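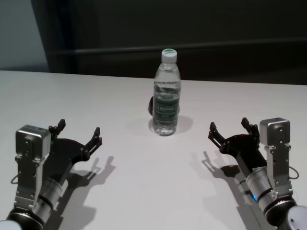
Figure 5. Start of a trial under the Lulska controller. Both grippers are open and the bottle stands between and beyond them.

5.2 Comparison of the two controllers

The gripper tests in Section 5.1 were all run with the arms' stock settings. In this section we keep the grippers and the head camera fixed and change only the controller. The first, Lulska, is a position controller that follows a planned path and closes the fingers at a set speed. The second, Clevix, uses the same planner but lowers the stiffness of the arm over the last part of the approach, so that a finger touching the object early can give way a little. Both were run on the same computer, and the planner settings were left as they were in July.

The test object was a clear plastic drinking bottle with a white screw cap. We chose it for two reasons. It can be knocked over by a light sideways touch, which makes a poor approach easy to score, and its clear walls are hard for the head camera to separate from a white table. The ridges in the plastic also gave us an uneven gripping surface, which the smooth cylinders used by Danladi and Akpan in the earlier Valley tests did not.

Each trial began with both two-fingered grippers open at the front of the table and the bottle upright further back (Figure 5). The operator started the trial from the keyboard and did not touch the arms again until it had ended. One arm, chosen in advance from a shuffled list, moved to the bottle, closed on the body, lifted it clear of the table and put it down again. The other arm was told to hold its position. A trial was scored as a success if the bottle was standing at the end and the fingers had opened fully. A bottle that slid but stayed upright was still a success, and the slide was noted separately.

We ran 300 trials, split equally between the controllers and between the left and right arms. Olatunji and Khương ran the trials, and Isah scored them from the recordings without being told which controller had been in use. The list of trials was mixed, so that neither controller had all of its runs on a freshly calibrated arm. 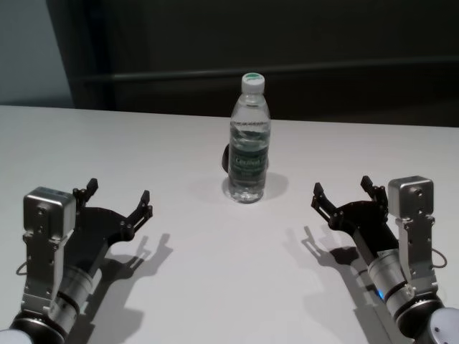
Figure 6. Start of a trial under the Clevix controller. The shadows of both open grippers fall on the white tabletop.

Lulska failed in 9 trials and Clevix in 5. The difference is small and we do not claim that it would hold for other objects. The kinds of failure were more useful to us than the totals. Most of the Lulska failures came from the nearer finger striking the bottle before the gripper had closed, and the bottle tipping away from the arm. With Clevix this happened only once. Its other failures came late in the trial, when the bottle was put down at a slight tilt and fell as the fingers opened. We think the lower stiffness is to blame here too, as it was not raised again before the lift in the version we tested. A later version does this, but we have not repeated the trials with it.

Shadows were a second source of trouble. The lighting throws a dark outline of each gripper on to the table (Figures 5 and 6), and the forked shape of the open fingers is clear enough for the detector to mistake it for part of the arm. When this happened the bottle position was still found correctly, but the planner added a needless detour and the approach took longer. The problem affected both controllers. We dealt with it by hiding the area in front of each wrist from the detector during the first movement. A softer light would probably have done as well, though it would have made the bottle's edges harder to find.

We saw no difference between the left and right arms in the number of failures. The right arm tended to place the bottle slightly further back than it had found it, under both controllers, and we put this down to a small error left over from the camera calibration. It was not corrected before the Lawal gripper tests in Section 5.3, and the placing distances given there should be read with this in mind.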